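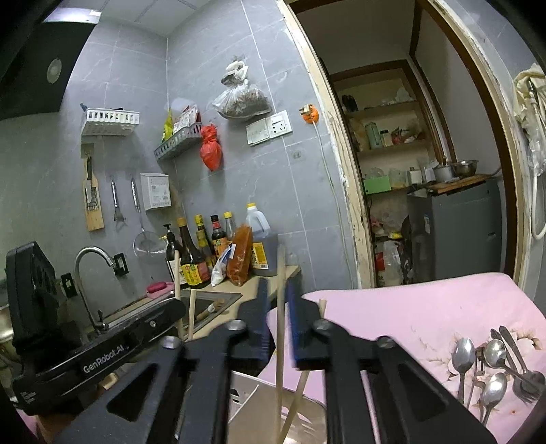 Selecting a hand-held gripper for recording kitchen tasks with thin objects

Asked in: Manipulation Hardware > Grippers and End Effectors
Status: Answered
Posted 30 July 2019

Our department is preparing a comparison of hand-held grippers for the collection of manipulation recordings in ordinary household kitchens. The recordings will later be used to train a fixed arm fitted with the same type of jaws. We request advice from members who have carried out a similar comparison.

The tasks under consideration are limited to the sorting and putting away of utensils. Chopsticks and spoons make up the greater part of the work. Operators are required to pick up one item at a time, move it to a holder near the sink, and release it without disturbing the items already placed.

Two units are on loan to us. The first is the Canano, which has rigid plate jaws with open slots and a camera housing on one side. The second is the Triltley, which has flexible fingers covered in a soft ribbed pad and carries its camera on a short mast behind the jaws. Both are operated by a trigger in the handle.

Our preliminary findings are as follows. The rigid jaws close reliably on a single chopstick when it stands upright, but operators report difficulty when two chopsticks lie together. The flexible fingers tend to take up both. With spoons, the results are reversed: the flexible fingers hold the handle well, and the rigid jaws allow the spoon to turn as it is lifted.

We would be grateful for guidance on the following points.

Is it acceptable to use different jaws for different utensils within one set of recordings, or should a single type be kept throughout?

How many recordings per task are needed before a fair comparison can be made?

Should the kitchen be cleared before recording, or left as the household keeps it?

The budget permits the purchase of 4 units of one model. A mixed order would require separate approval.

Submitted by: Handling Methods Section, Valcárcel Technical Institute

3 answers

Answer 1 (accepted by the person who asked)
Anselmo Manzano, Sostemell Applied Automation

The three points are addressed in the order in which they were raised.

On mixed jaws. A single type should be kept throughout any set of recordings that is intended to train one arm. The opening width, the contact surface and the position of the camera relative to the fingertips all enter into the data. If two types are mixed, each recording must at minimum carry a label stating which jaws were fitted, and the two groups should be reported separately. In our own work the labels were added afterward from the operators' written notes, and a portion of them could not be recovered. I would advise entering the label at the start of each session, before the trigger is first pressed.

On the number of recordings. We used 300 per task and per gripper for the first comparison. This was sufficient to show a difference on spoons and was not sufficient on chopsticks, where the results varied greatly from one operator to the next. We raised the chopstick task to 500 and obtained a usable result. The full set intended for training was much larger, at 3000 recordings, and was gathered only after the hardware had been decided. I would not recommend gathering at that scale while the choice remains open.

Operators should alternate between the two units. If one unit is always used first, practice with the task will favor the second.

On the state of the kitchen. The answer depends on where the arm will work. If it will work in homes, the counter should be left as the household keeps it, with bottles, packets and cloths in their usual places. We recorded one series on cleared counters and a second on counters in daily use. Jaws that performed well in the first series struck nearby bottles in the second, and wide housings were the principal cause. This would not have been found on a cleared counter. Please record the outside width of each unit, including the camera housing and any bracket, and not only the width of the jaws.

With regard to the spoon turning in the rigid jaws, kindly check where the operators are taking hold. A grip near the bowl reduces the turning considerably. A thin rubber strip on the inner face of each jaw also helps. The strip should be replaced on a fixed schedule, as worn strips changed our results toward the end of December and the cause was not identified for several sessions.

For the tasks as described, and with one model to be purchased, I would select the rigid jaws with strips fitted. Two chopsticks lying together remain difficult, but an operator can be instructed to separate them with the tip of one jaw before closing. We found no comparable instruction that prevented the flexible fingers from taking both.

Answer 2
Member since last year, no profile provided

Flexible fingers are the better product in general. We have used them for fruit and bread rolls with no complaints. I have not tried chopsticks. Price should also be considered.

Answer 3
Laboratory Services Desk, regional training center

We concur with the first answer regarding labels. One further matter should be noted. Steel spoons reflect overhead light into the camera, and the exposure on one of our units shifted each time a spoon was raised toward the lens. Fixing the exposure by hand at the beginning of the session removed the fault. The setting must be made again whenever the operator moves to another room.

It is also suggested that the trigger travel be measured on each unit upon delivery. Two units of the same model supplied to us did not close to the same point, and the thinner utensils slipped from one of them.

Comment from the person who asked:

The section thanks all respondents. The outside widths have been measured and the Triltley is the narrower of the two, which complicates the decision. Rubber strips have been ordered for the Canano. Is a particular thickness recommended?

Reply from Anselmo Manzano:

The thinnest that will remain in place. Thick strips prevent the jaws from closing fully on a chopstick tip.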